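Tuhumury Announces Second Record, Vatau

17 March 2021

It is a pleasure to confirm that Tuhumury, the duo of Danang Hartono and Mawar Yeoh, will release their second full-length record in July. The album is titled Vatau and runs to 12 tracks. Readers of this blog will recall my favourable remarks on their debut, which I continue to regard as one of the stronger local releases of its year.

The lead single, Adura, has been available for about a month. It opens with a low organ figure and a spoken verse from Ms Yeoh, and the drums do not enter until well into the second minute. The mix is by Gertraud Kofler, whose work favours a dry vocal and very little echo.

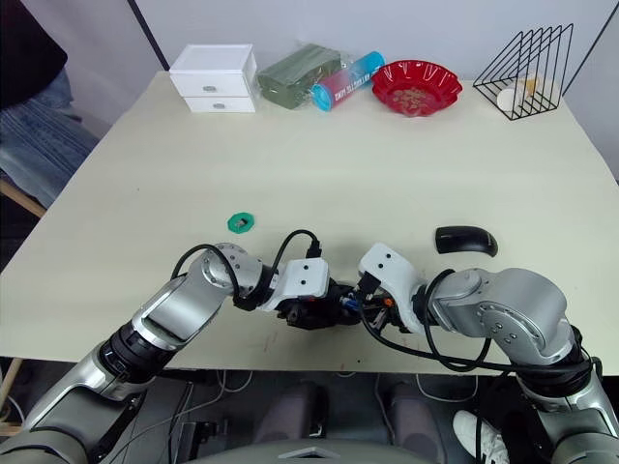

Mr Hartono has advised me by email that seven of the songs were written before the duo settled on a label. The remainder were completed over the summer with Dexter Mercado on bass. I have heard four of them in draft form, and my preference is for the closing piece - a slow ballad with a fine harmony in the last chorus.

Vatau will be issued digitally and on vinyl, the latter limited to 1,000 copies in a grey sleeve designed by Somkiat Bunnag. Pre-orders open through Zevura next month. A full review will be published on this blog once I have received the finished record.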